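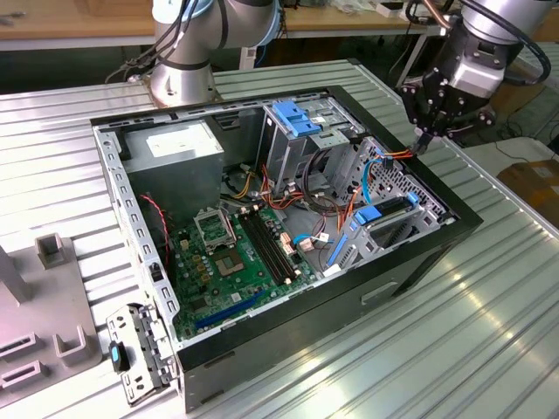 Bench two, the Wodmont line. Tower open, left arm parked, right arm on the connector.

Kaja Juška had the night shift and a flask of tea gone cold. 300 towers to strip by the end of February. Ziltasora had promised Jalora the arms would do 800 a month, easy, and somebody upstairs had believed them.

Two in the morning. Connector still in its grip.

"Come on then," she said.

She'd named the right one Rozīte, after her gran, who also took her time and also wouldn't be told. The left one hadn't got a name. Hadn't earned it.

Memory out, easy. Screws, fine, mostly. Cables, though. Cables were the bit. Every one lay a different way, they sagged, they hid behind each other, and Rozīte would stop and think with the fan humming and the count on the wall not moving. 1,648 since the autumn. Kaja had done a good half of those by hand and never logged it. Didn't seem worth the row.

Pull. Nothing. Pull again, tiny, like someone testing a tooth.

There was a latch on that sort. You pressed it with your thumb. Rozīte had no thumb, not really, and nobody had told her about latches or they had and she'd got it wrong, Kaja wasnt sure how it worked.

She put her own hand over the stop button. Held it there. The rule was thirty seconds then step in. She gave it a minute. Then another.

At home the washing up was still in the sink — her brother had asked at Christmas when she'd be bringing a robot back to do it. Ask me when it can do a plug, she'd said.

The wrist turned. A little bit left, a little bit down. Somthing clicked.

Kaja looked at the wall. Still 1,648. It only counted whole ones.

"Right," she said, and pulled her stool in closer. "Next cable."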